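Norkance Housekeeping Certificate
Module 6: Dry Debris on Bedding and Mattresses
Handout for the practical session, Boyer building, February intake

6.1 Scope

This handout covers removal of loose dry debris from an uncovered mattress with a dustpan and hand brush. Stains and damp soiling are treated in Module 12.

6.2 Surface

Quilted covers hold debris in the stitched seams. Fine material settles there; larger pieces stay on top of the padding and roll when touched. Strip all linen first and inspect under full room light.

6.3 Tools

One dustpan, one hand brush, one small basket for waste. Keep a set for bedding only. The Trolville store sheet lists floor sets separately – do not exchange them.
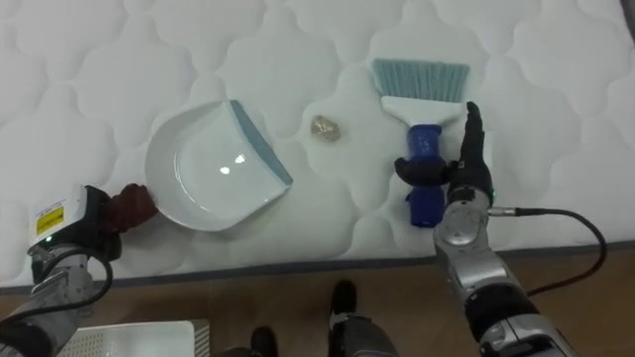

Fig. 1. Dustpan, debris and hand brush on a quilted mattress. Note the teal-blue rubber strip on the front lip.

6.4 Stroke

Set the front edge of the pan against the cover and tilt the pan slightly. The padding yields under pressure, so a pan held flat tends to ride over the seams. Draw the brush toward the pan in short strokes, 6 to a section, then move on. Bristles should bend but not splay fully. Long strokes throw light fibers past the pan.

Finish each stroke on the lip. Lint clings to bristle tips and must be wiped off against the edge.

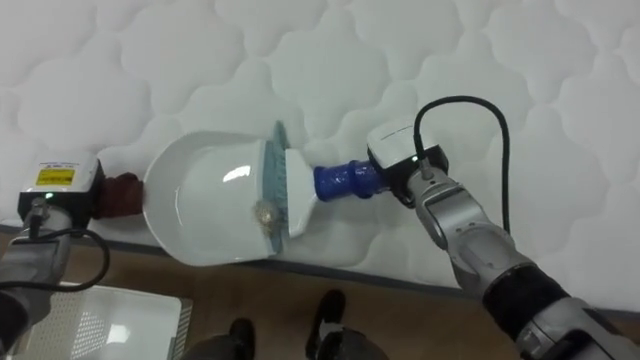 Fig. 2. Bristles on the lip of the pan, with a small clump of debris on the white surface.

6.5 Waste and second pass

Empty the pan into the basket after each section. A perforated basket is acceptable for crumpled wrappers and similar pieces; dust and grit need a lined container. Set the pan down on the floor, clear of the walking path, before the second pass. Brush the top surface again, working toward the piped edge. 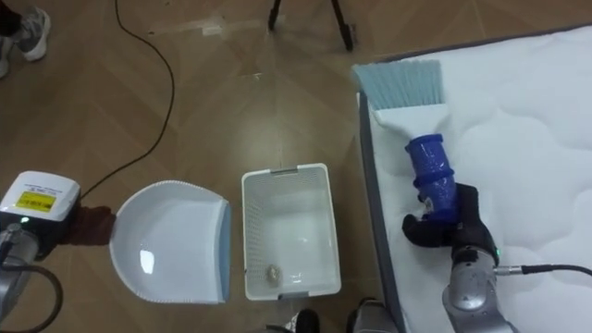 Fig. 3. Brush on the mattress; dustpan and mesh basket on the parquet.

6.6 Practical task

Complete one mattress, both passes, in 12 minutes. Record the result on the Grornano sheet, column 2.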